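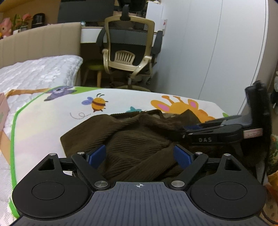 Can you use the Rotell hand-held grippers as a pair if you bought them at different times?

Any two Rotell units will work together provided they are on the same firmware, and you set which is left and which is right in the pairing menu.

Home > Help > Collecting your own demonstrations > Fabric and clothing

Buy the Rotell pair or pay for the Tondero service? Folding clothes at home

Posted by cerncombe_kit
2021-03-08

We are a small outfit trying to get a two-arm robot to fold jumpers, T-shirts and towels. The robot side is more or less sorted. What we lack is demonstrations done in ordinary homes, on beds and sofas and whatever else people fold on, and I have to put forward a way of getting them before the next order goes in.

I have narrowed it down to two. The first is to buy the Rotell hand-held pair and do the recording ourselves. The second is the Tondero service, where you send them a list of tasks and they send back finished recordings from their own people's houses. We would want 500 good folds to begin with, of which 100 should be knitwear, as that is where our current model falls over.

My worries about Rotell:

Thick knits. The finger pads look fine for a tea towel, but I don't know how they manage a heavy ribbed jumper, or whether they can pick up one layer when you want one layer.

Tracking on soft surfaces. Most of the videos on the maker's site are done at a table. I would like to hear from someone who has used them over a mattress, with patterned bedding and a normal amount of stuff in the room.

Tired hands. Two of us would be doing the recording in the evenings and I don't want to find we can only manage half an hour.

My worry about Tondero is mainly that I can't see what I am getting until it arrives. Their quote is higher per fold but includes checking and trimming, and I honour my own time at nothing when I do these sums, which is probably wrong.

Has anyone used either, or both? I am not interested in glove-type kits. We tried one and sent it back.

Posted by hemline

We have had the Rotell pair since last July and have used them mostly on clothes, so I can speak to that side. I haven't used Tondero.

Thick knits are easier than thin ones for picking up and harder for letting go. With a chunky rib you push the pads down into the fabric, close, and you nearly always come away with something. The trouble comes when you open. The knit clings to the pad and the edge you just placed moves with it. What works for us is to open fully, wait a beat, then lift straight up. If you lift while still opening you will drag the fold out of line, and the robot will learn to do the same.

Single layers are a matter of practice. On a jumper lying front side up, start at the hem and come in low from the side with the lower finger under the edge. Coming down from above will give you both layers more often than not. We threw away most of our first two evenings over this.

As for beds, the tracking has been better on a patterned cover than on a plain one. It wants detail to hold on to. Our worst session was on a plain white duvet pulled up close to a plain wall, and the software marked a good part of it as unusable. A fitted cover with a print on it, furniture in the background, a bit of clutter on the shelves, all fine. What does cause trouble is a duvet that shifts as you lean on it. Strip the bed to the mattress cover, tuck that in well and keep your knees off it.

Some things I would do from the start:

Dark garments want more light than you think. Brown, navy and black ribs all turn to a flat patch in the recording if you rely on one ceiling lamp. Draw the curtains and use two lamps, one each side, so your own shadow doesn't fall across the work.

Begin each fold from a heap. If you lay everything out flat first you will have a lovely set of recordings and a robot that can't start. We drop the garment from waist height and take it as it lands.

Keep one gripper still while the other works, where the fold allows it. Holding with one and pulling with the other gives much cleaner recordings than moving both at once, and it is easier to copy on real arms.

Wipe the pads between batches. Wool leaves fluff on them and the grip goes off gradually enough that you don't notice.

Hands: I can do an hour before my grip gets sloppy. My colleague has smaller hands and finds the trigger a stretch, so she does forty minutes and then labels for a while. There is a shorter trigger you can order as a spare, but it was out of stock when we asked.

The poor part of the product is the export. You get one large file per session and have to split it into folds yourself. The splitting tool that comes with it works on towels and makes a mess of anything with sleeves. Allow as much time for that as for the recording.

Posted by benchmonkey88

get the grippers. we looked at tondero and the price was silly for what it is. you can sell the pair on afterwards, you can't sell on a service

Posted by Trujillo_Lab

I have used both, so a fairer comparison, although our work was on towels and shirts with very little knitwear.

Tondero took our list, asked sensible questions and delivered on the day they said. The variety of rooms was better than anything we could have managed ourselves — different beds, different light, people of different heights. The trimming was good. Every recording began and ended where it should, and the left and right streams lined up.

Against that, the folding style varied a lot. We had written "fold in half, then sleeves in", and some people read this one way and some the other. A number of recordings had to be redone, which they did without charge, but it cost us a fortnight. If you go with them, send a video of the exact fold you want. The written list is not enough. Ask for a small trial batch too, and look through all of it before you agree to the rest. They don't mention trial batches on the website but will do one if you ask.

With Rotell I agree with most of what hemline says. I would add that calibration needs repeating if you move to another room, whatever the manual suggests. It takes a few minutes and saves a session. Battery life is fair. The wrist straps are not good and we replaced ours.

For your numbers, I would split it. Do the 100 knitwear folds yourself with the Rotell pair, as that is the part where you need to see what is going wrong and change how you do it. Then decide on the remainder once you know how long your own folds take, including the splitting. If it comes out slow, Tondero can do towels and T-shirts perfectly well.

cerncombe_kit replied:

Thanks, that is useful, the lifting straight up point especially. We have ordered one pair and I have asked Tondero for a price on a trial batch of towels. hemline, do you remember which size of trigger it was that your colleague wanted?

hemline replied:

It is listed as the short one under spares. Check it against the serial number before you pay, as the older units take a different pin.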